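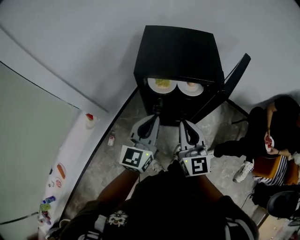
A slab is dry when the surface meter says it is dry, Wendelin Mösli remarked when the project outline was first presented, and anything further is a matter of patience. The remark was useful because it could be tested. This report compares surface readings with readings taken inside the concrete, in two ground-floor rooms of the Wanberg building in Flellport, and considers which of the two methods should decide when a floor covering can be laid.

Submitted Mar 15, 2023

Background

Fresh concrete contains more water than the cement needs. Part of the water is bound chemically as the cement hardens, and the rest must leave through the pores. In a slab with a vapor barrier underneath, the only way out is up. The top dries first and the lower part lags behind, so a difference in moisture develops between the two.

Once a covering such as vinyl is glued down, evaporation at the top nearly stops. The remaining moisture spreads until it is more even through the thickness, and the level directly under the covering rises. The adhesive may soften, and blisters or open joints can follow. A reading taken only at the surface before the covering is laid does not show how much water is waiting below.

Site

Both rooms have a concrete slab on a plastic sheet, poured in August by the same contractor from the same mix. Room A faces the street and has a radiator under the window. Room B is on the courtyard side and was unheated during the work. The surfaces were machine troweled. No sealer was applied, according to the site log, though the log for Room B has a gap of several days that we could not fill.

Method

Surface moisture was measured with a handheld Clesier meter, which works by electrical impedance and gives a value on the maker's own scale. The value is comparative. It cannot be converted directly into a moisture content without a calibration for the mix in question, and we had none.

Internal moisture was measured as relative humidity in drilled holes. The holes were drilled dry, vacuumed, lined with a plastic sleeve, and capped. They were left closed before the first reading so that the air inside could come into balance with the concrete. Each room had one shallow hole and one deep hole, placed well away from the walls. Air temperature and humidity were logged in both rooms over the same period.

Readings were taken daily for 19 days. The surface meter was used on bare concrete next to each hole, after sweeping, at the same chalk marks each time.

Results

In Room A the surface value fell quickly in the first week and then leveled off. By the end it was in the range that the meter's handbook calls dry. The shallow hole read 73 percent relative humidity on the last day. The deep hole was higher throughout and fell much more slowly, with no clear sign of leveling.

In Room B the surface value moved up and down with the weather. On damp days it rose to near its starting point, then dropped again when the air cleared. Neither hole in Room B followed these swings to any useful degree. The shallow hole declined slightly and the deep hole stayed almost flat.

Discussion

The surface meter responded mainly to the top layer, and in Room B it responded to the room air as much as to the slab. In Room A it would have permitted a covering while the deep hole was still well above the shallow one. On these results Mösli's rule would be acceptable for a bare or painted floor and risky for a glued sheet.

The meter remains useful for finding wet patches. It is fast and leaves no hole. We would use it to choose where to drill.

Sources of error

Two holes per room are too few to describe variation across a slab. The deep hole in Room A was drilled near a heating pipe, which we learned from the drawings only afterward, and its temperature may have run above that of the surrounding concrete. A warm hole affects the humidity reading. The probes were checked over a salt solution before the work and should have been checked again after it.

Further work

The holes have been left capped. A second series, taken after the heating in Room B is switched on, would show how far the deep readings depend on room temperature. The readings and the hole plan are filed with the department under the name Flellport Slabs.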